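About Zatis

Most pages like this one begin with a passion for surfaces. We have read a good many of them and we don't believe a word. Zatis makes and refits worktops and tables for small kitchens, workrooms and school canteens, from a unit behind the bus depot in Tredville. It is a trade. Some days it's interesting and some days it's sanding.

The business was started by Viktória Magyar, who had spent years going back to mend tops other people had sold as indestructible. She still answers the phone most mornings and will tell you when she thinks you are about to waste your money. A few customers have taken offence at that. Most of them rang back.

We get asked about speckled grey more than anything else. The brochures say it hides everything, and we'd be careful with that. A fine dark fleck on a mid-grey ground is forgiving with pepper, coffee grounds and general dust. It is no help at all with salt, sugar, flour or a stray grain of rice, and one white crumb will catch your eye from the doorway.

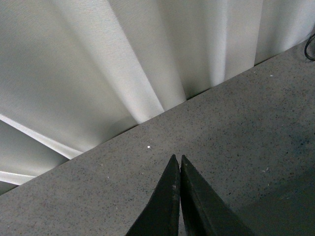

Edges are where we spend the money. Whatever pattern you pick, the edge takes the knocks from chairs, belts and shopping bags, and a cheap one will show it by September. Ask any supplier, us included, to show you an edge that has been in daily use. If they can only show you a new one, draw your own conclusions.

Before you order, take the sample home and leave it in the corner where the light is worst. Greys go bluish in shadow, and what looked warm in a showroom can look like a wet pavement under a wall cupboard. We keep 283 samples in the drawers at Tredville and we would happily throw out half of them. Sixteen of them account for nearly everything we fit.

Our two regular ranges are called Deák and Skurklow. Deák is the plainer and the cheaper, and it's the one we have in our own tea room. Skurklow has a heavier edge and costs more. Whether it is worth the difference depends on how rough you are with a table, and plenty of people are gentler than they think.

We don't sell sealing kits, miracle sprays or extended cover. A cloth, warm water and a drop of washing-up liquid will do for the tops we fit.

The unit is open from eight until four. Ring first if you want Viktória, as she may be out measuring.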